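4.2 Rules for Scene Resets and Episode Acceptance

Every lab that records manipulation data has a set of rules, and in most labs the rules live in the head of whoever was there longest. Ours did too, until that person went on leave.

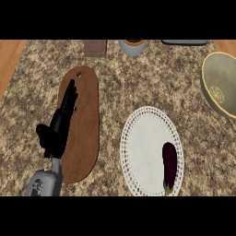 Figure 3. Simulated kitchen counter from the Skadel scene set. One hand of the two-armed robot is over the cutting board; the eggplant is on the plate, with the bowl to the right.

What we found, once we had to write things down, was that three operators had been working to three definitions of a finished episode. One counted a pick-and-place task as done when the object touched the target. One waited for the hand to open. The third waited for the hand to open and then backed the arm away to a polite distance, which gave the nicest data and the longest lunch delays. We adopted the third definition. The Patby protocol, which we wrote as a result, has six rules, and we discuss the ones that caused arguments.

Rule 1 fixes the starting pose. The arm may begin anywhere inside a marked start volume, but it must be still for 70 control steps before the first command. Operators dislike this rule because nothing happens during it. We kept it. Without the pause, a policy trained on the data learns to begin every task already in motion, like a guest who starts talking in the driveway.

Rule 2 covers objects that have no part in the task. These are easy to forget, especially the ones along the far edge of a counter that only show up partly in the camera view. They stay in the scene, and their positions are drawn again at each reset along with everything else. Our first release varied the target object with great care and left the background items exactly where the scene designer had put them. The trained policy became very good at finding things relative to a box.

Rule 3 says that a camera view is accepted with partly hidden or cropped objects, provided the object named in the instruction can be identified by a person who has not seen the episode before. We tried a stricter version, which asked for the whole object to be in view. It threw out 300 episodes in one afternoon in October, many of them perfectly good, and it was repealed before dinner.

Rule 4 deals with failures. A failed grasp followed by a successful one is kept and tagged. A failed grasp followed by the operator pressing reset is also kept, in a separate file. This was the least popular rule of all, as it turns out that people who are happy to publish a success rate are less happy to have their fumbles stored with a time code. We tag episodes by station and leave operators out of the record.

Rules 5 and 6 concern file naming and units. They were agreed on without discussion and are the two most often broken.

We applied the protocol to 4,000 simulated episodes made with the Ojo teleoperation interface. Two reviewers checked each episode separately, and disagreements went to a third. Most disagreements were over Rule 3, and in particular over what "can be identified" means when the instruction says "the dish" and the counter holds more than one candidate. The current wording asks instruction writers to use the plain name of the object and, where two objects could answer to it, a color or a side. The Hovside annotation guide, which we had been using until then, allows "the item," and we can't recommend it.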